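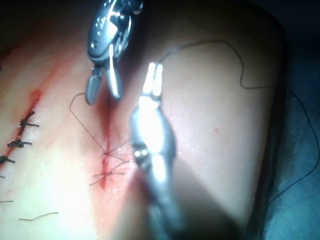 Perrine Jacquet

Suturing practice at the Hurbridge skills room goes on through May, and there are still places in the evening group. The work is the same as last term: close a straight cut with single knotted stitches, using the robotic instruments, then start on a second cut on the same pad.

Most of the trouble so far has been with thread. People leave the tail long, and it wanders over the pad and catches in the next loop. Judite Rocha, who runs the evening group, wants tails kept short enough to see both ends while tying. Trimmed pieces can stay on the pad until the row is finished, but please pick them off before it goes back in the tray.
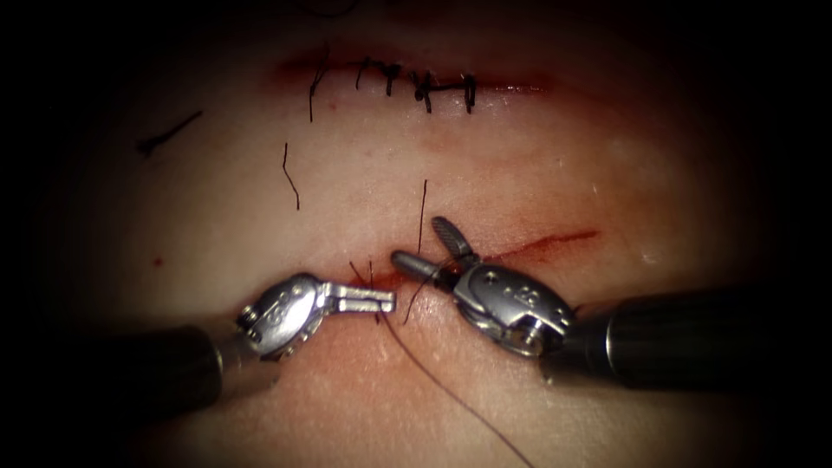 Knotted stitches on the upper cut, with work under way on the lower one.

Spacing matters more than speed at this stage. Start at one end and keep the gaps even. Pull each knot down until the edges meet and then stop, as pulling further puckers the pad and spoils the next stitch.

We have 23 pads left from the Wurley order. Use both sides of the cut area before asking for a new one. Sessions are limited to four people and start at 18:00. Names to Kadri Adomaitis at the front desk, who also has the key to the thread cabinet.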